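Skilmont Parcel Desk – Questions

Can I send liquids?
Yes, up to 5 bottles in one parcel. The cap must be closed well and each bottle needs its own bag.

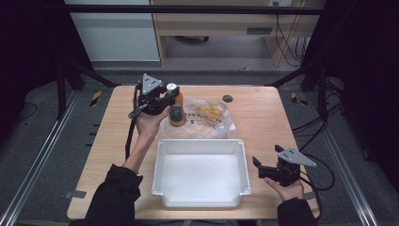 Amber bottle with white cap, on the table.

Do you accept food?
Dry food only – no fresh fruit after May.

What does it cost?
Small parcels are 133, large ones are 200. You pay at the desk.

Are you open on 24th December?
Until noon. Please ask for Farah Raju if you come to pick up a parcel without the slip.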